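Branholm Rotary Tool, Two Months In

I bought the Branholm to replace an older rotary tool that had started to smell like burning whenever I ran it for more than a few minutes. Most of what I do is small furniture repair: cutting out damaged veneer, cleaning old glue from chair joints, sanding inside curves where a block won't fit. I paid full price for mine from Listbridge, and it came in a plain cardboard box with a charger, a wrench and a tray of bits.

The bits are poor. Two of the sanding drums split the first afternoon, and the cutoff discs are thin enough to snap if you lean on them at all. I would set aside a little money for better ones. The small Ciltmont carbide burrs fit the chuck fine and have held up well on oak.

Power is better than I expected. On the low setting it takes dried hide glue out of a mortise without scorching the wood, and that was my main worry. On high it gets through a rusted screw shank, slowly. The battery ran 2 hours of on-and-off work before it needed charging. 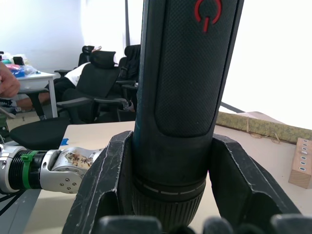

Grip matters more to me than speed, as my hands get tired by late afternoon. My old tool was smooth all the way up and I had wrapped it in tape. A body with a textured panel is a big improvement, and I like a diamond pattern because sawdust brushes out of it. I also like a power symbol in red on a black tool, easy to find on a cluttered bench. The weight is fair — heavier than the Yin I borrowed in October, but it doesn't wander as much when a burr catches.

Noise is the main complaint. It has a high whine at top speed, and I wear ear protection for anything longer than a quick trim. The collet also needs a firm turn with the wrench. Finger tight is not enough, and I had a drum work its way out before I learned that.

I have done some 200 joints with it so far, mostly on a set of dining chairs, and the chuck still runs true. The charger light has quit, though the charger itself still works. If you already have good bits, I'd buy it. If you need everything in the box to be usable, look at the Yin kit first.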